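Liapis Teleop Kit

Teach a robot by doing the job yourself

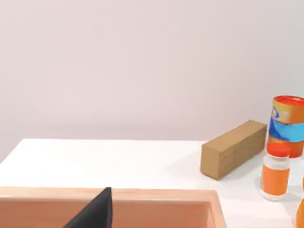
Gripper finger over the orange bin in the simulated tabletop, with the block, can and bottle at the right.

Liapis is our leader-arm kit for recording demonstrations. You hold a small arm in your hand, the big one copies you, and every move gets saved for training. We love how quickly people take to it! Most of our testers stopped thinking about joints after a few minutes and just reached for things.

The kit drives a real arm or a simulated one with the same handle. The Cenano tabletop scene is included, so you can practice pick-and-place before your hardware even arrives (and drop as many bottles as you like).

What's in the box
Leader arm with trigger grip
Table clamp
Foot pedal for start, stop and discard
USB cable, 5 ft
Prameck recording software, with the Cenano scene

Details
Recording rate: 80 samples per second
Leader arm reach: 149 mm folded, longer with the extension link
Works with: all Plamix arms

The pedal is my favorite part. Fumble a grasp, tap twice, and that take is gone, so you never have to let go of the handle. Ronaldo Talavera on our team recorded 121 takes in one afternoon that way and still wanted to keep going.

An extension link for taller users ships in June. Left-handed grips are available now, so pick yours at checkout.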